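How Do You Teach a Robot to Close a Box?

By Tumaini Obura
Science Desk for Curious People, ages 8 and up

Closing a box is easy. You have been doing it since you were small, and probably slamming it, too. You have never had to write down the instructions.

Try it now. Imagine a wooden box with a lid on a hinge. Tell me exactly how to shut it, and don't leave anything out.

"Push the lid down," you say. Fine. Where do I push? How hard? When do I stop? If I push on the hinge side, nothing much happens. If I push too hard, I get a bang and a grown-up asking what that was. If I never stop, I stand there all day leaning on a closed box, which is how a robot behaves when you forget to tell it that the job is over.

For a long time, people programmed robots by writing out every one of those little rules. That works well in a car factory, where the same door arrives in the same place all day long. It works badly in a house, where the box is never where you left it.

So a research team at the Jundimthorpe Robot Learning Lab tried another method, called learning from demonstration. It is a long name for "watch me do it."

Fingers first

A human hand is wonderful, but a robot looking at your hand has a problem. It doesn't have one. If you show it a clever trick with your thumb, it can only admire you.

The team's answer is to make the person use the robot's kind of hand. Their tool is named Nokstead. You hold it, you squeeze, and its two blocky fingers come together. There are no thumbs and no fingernails, and no way to scratch your nose, although several people at the lab have tried. A camera rides along on the tool and records what the fingers are doing.

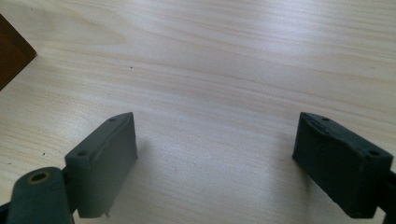

Wearing out your patience is part of the method. A person using Nokstead feels clumsy for the first day. Things slip. Lids drop. The team keeps a lot of those clumsy tries, as long as the job gets done in the end, because a robot that has only ever seen perfect work has no idea what to do when something goes a little bit wrong. And something always goes a little bit wrong.

What does the robot learn from?

Each try is called a demonstration. In the box study, people made 2795 of them. They moved the box to new spots. They turned it sideways. They started from the left, then from the right. If you think that sounds boring, you are correct, and the people who did it would like you to know they had a lot of snacks.

All those videos went into a computer program named Qin. Qin's job is to look at what the camera sees and guess how the fingers should move next. At the start, its guesses are terrible. The program compares each guess with what the person did, changes itself a tiny bit, and guesses again. It does this over and over, and it never asks to go outside.

Nobody tells Qin what a hinge is. It picks up the pattern: when a picture looks like this, the fingers usually go that way. Scientists call a program like this a policy. It has nothing to do with the boring kind of policy, such as the one about running in the hallway.

Why a lid is a sneaky thing

A lid on a hinge can't go just anywhere. It swings along a curve, like a door lying on its back. If the fingers hold on to the edge and try to move in a straight line, the lid argues. Either the fingers slip off or the whole box gets dragged along for the ride.

A lid with glass in it needs even more care. Glass is shiny, and reflections can confuse a camera. It also does not forgive people who drop it, as you may have found out at home.
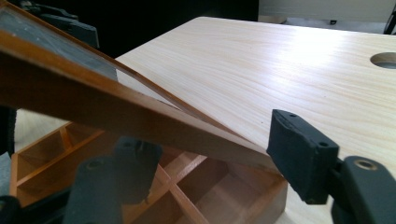

Did it work?

Mostly! The team put Qin in charge of a robot arm made by a company named Zundberg and gave it 114 chances to close the box by itself. It failed 3 times. In 2 of those, it shut the lid nicely and then tried to shut it again. The other time, it pushed the box slowly across the table with great confidence.

The failures got watched more than the successes did. The team thinks Qin had trouble telling a lid that is nearly closed from a lid that is closed. From the camera's spot, the two look almost the same. For the next study, they want to give the fingers a sense of touch, so the robot can feel the lid stop.

Try it yourself

You need a partner, a scarf, two wooden spoons and a shoebox with a lid.

Put the lid beside the box. Tie the scarf over your partner's eyes and give them one spoon for each hand. Your partner is the robot. You are the programmer, and you may only talk.

Get the lid on the box. Then swap places, and be nice about how long it took.

Words to know

Demonstration: one try at a job, recorded so that a robot can learn from it.

Gripper: the part of a robot that grabs things.

Policy: a program that decides what a robot should do next, based on what it senses.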